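Community Help > Home and Garage > Metal and Rust

Old galvanized stock tank, want to use it as a raised bed. Strip, paint or leave alone?

Posted by Gobnait Foley

I got two long metal stock tanks from a farm sale in May. They're galvanized, two feet deep, and they came from a dairy place that had used them for water and later for storing feed. One is in decent shape. The other has been painted on the inside at some point, and the paint is coming off in patches along the bottom. The floor is scratched up from shovels. There's a white chalky film in both of them and a line of orange rust along one seam of the painted one.

I want to grow vegetables in them, mostly chard, carrots and bush beans. My plan was to sand off the paint, hit the rust with a wire wheel and put two coats of something on the inside before I fill them. My brother-in-law says sanding is a bad idea and that I should put the soil straight in. The man at the hardware store sold me a can of Jotia metal primer, and I haven't opened it yet, so it can go back.

What I'd like to know is whether the white film is a problem, what to do about the old paint, and how many drainage holes I need. They'll sit on gravel against the south wall of the garage. I'm in zone 6.

Thanks for any help.

3 replies

Catríona Egan

Don't sand it yet. The first thing to find out is what the paint is. If the tank is old enough, the paint could have lead in it, and sanding puts that into the air and all over your driveway. Test swabs are sold in most hardware stores. Scratch through all the layers down to metal before you swab, or you only test the top coat. If you want a firm answer, send a chip to a lab. Swabs can miss things.

If it comes back positive I wouldn't grow food in that tank. Use it for flowers or sell it to somebody as a water feature, and tell them about the paint. Your county extension office can tell you who takes lead-painted metal if you want rid of it.

If it comes back negative, scrape off whatever is loose with a plastic scraper, wet the surface as you go to keep the dust down, and bag the flakes. You don't have to get down to bare metal everywhere. Paint that's holding tight can stay, as long as you put a liner between it and the soil.

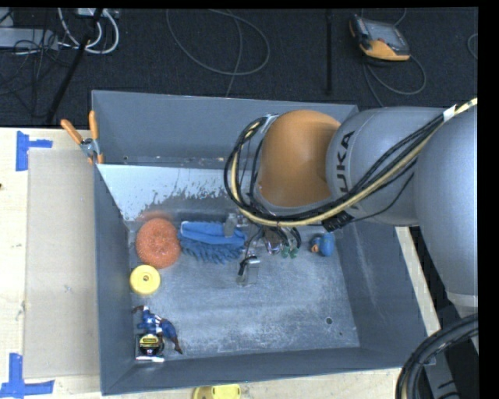 The white film is most likely zinc corrosion. Galvanized steel does that when water sits on it without much air getting to it. It looks worse than it is. Scrub it with a stiff nylon brush and white vinegar mixed half and half with water, leave that on a few minutes, then rinse very well. Skip the wire wheel on the parts that are still gray. The gray is the zinc coating, and a wire wheel takes it off, and then you'll have rust where you didn't have any.

The seam is different. Once it's orange, the zinc is gone at that spot. Brush it by hand until nothing more comes off, wipe it down with mineral spirits, let it dry, and put a cold galvanizing compound on the outside face. On the inside I'd leave it bare and let the liner cover it.

About the primer, look at the label. Plenty of metal primers aren't meant to go on galvanized steel and will peel inside a year. It also needs to be something you're willing to have next to your carrots. I'd return it.

For a liner I use plain landscape fabric up the sides and across the bottom, held with binder clips until the soil is in. Pond liner works too but then you have to cut it at every drainage hole, and if you miss one you have a swamp in the corner. I missed one.

Fiachra Geraghty

Just fill it. I have had three of these for years with nothing in them but dirt and they're fine. People worry too much about zinc.

Drill plenty of holes though. And put it where you want it before you fill it, I had to dig one out again and it took a whole evening. I used a Gurka step bit and it went through with no trouble.

Chaiwat Panyasiri

I agree with most of what Catríona wrote. I can add something on the holes and the soil.

Drainage: half-inch holes, one every eight inches or so across the whole floor, and a second row low on the side walls if the tank sits flat. Drill from the inside out so the burrs end up underneath. Use cutting oil and go slowly. File the edges and dab the raw metal with the same cold galvanizing compound, on the underside. Before you drill, pull the plug from the factory drain if it has one and lay a scrap of window screen over the opening.

Set the tank on bricks or two treated 4x4s so the holes aren't blocked. On gravel it will settle, and it won't settle evenly. Check it with a level both ways after the first heavy rain if you can still move it.

Soil: a tank that size takes a lot more than people expect, so work it out before you order. Length times width times depth in feet, divided by 27, gives you cubic yards. I use half topsoil and half compost, and it sinks a few inches over the first winter, so leave some for topping up. Don't put rocks in the bottom. It doesn't help drainage and it takes root space away from the carrots.

On zinc, plants can take up too much of it if the soil is very acidic. Do a soil test each spring and keep the pH between 6 and 7. Beans are more sensitive than chard, so if you see yellowing between the veins on new leaves, test before you feed.

Heat is the one thing I'd think about with a south wall. The metal gets hot by 3 p.m. in July and the outer few inches of soil dry out. I lined the sunny side of mine with one-inch foam board between the metal and the fabric, and the beans on that side stopped dropping their flowers. Mulch helps too - straw, three inches.

Gobnait Foley

Thank you all. The swab came back negative on the painted one but I'm sending a chip off anyway. The primer has gone back. I'll start with the good tank and put the chard in that. Chaiwat, did you glue the foam board or just let the soil hold it?

Chaiwat Panyasiri

The soil holds it. Tape the joints so dirt doesn't get behind it while you're filling.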